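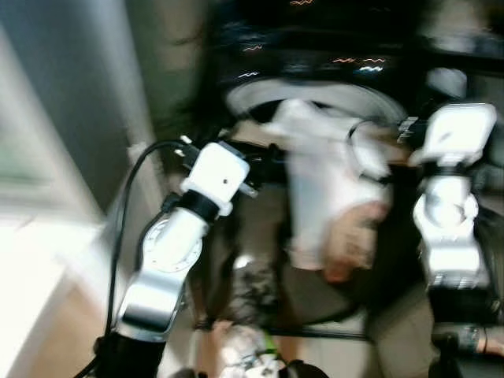
Moving week, what's left of it

Print
E-mail

Three boxes still taped shut and I'm writing this on one of them. The new place is on the Horkanitz side of the river, fourth floor, no elevator. My knees know all about it.

Quick numbers for those who asked. The van was 95 for the afternoon, plus 39 because I brought it back late — my fault, sat in traffic by the bridge. Deposit 500, which I've already stopped thinking of as my money. Apartment is 531. I keep typing 513 on everything, so if you sent a card, sorry, some other lady has it.

Delia took the bookcase up by herself. Wouldn't let anyone help. Malou labeled every box "misc" and then went home. 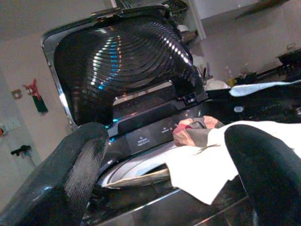 Dinner is the bit I haven't figured out. The stove doesn't get hooked up untill sometime in March, the gas people won't say when, so it's plug-in things only. Toast, soup from the kettle, more toast. A contact grill would cover most of it, the kind with a lid that lifts right up and curved ridges inside — cheese sandwiches, zucchini, maybe chicken if I get brave. Snædís says just eat out. Snædís has a salary.

Still to do: curtains, the bathroom lock, find the good scissors. Library card too, they want a letter with my new adress on it and I don't have one yet. See above re 513.

Neighbor plays the accordion from 7 am. Not bad at it. Same song though.

Going to bed, the mattress is on the floor and that's fine for now.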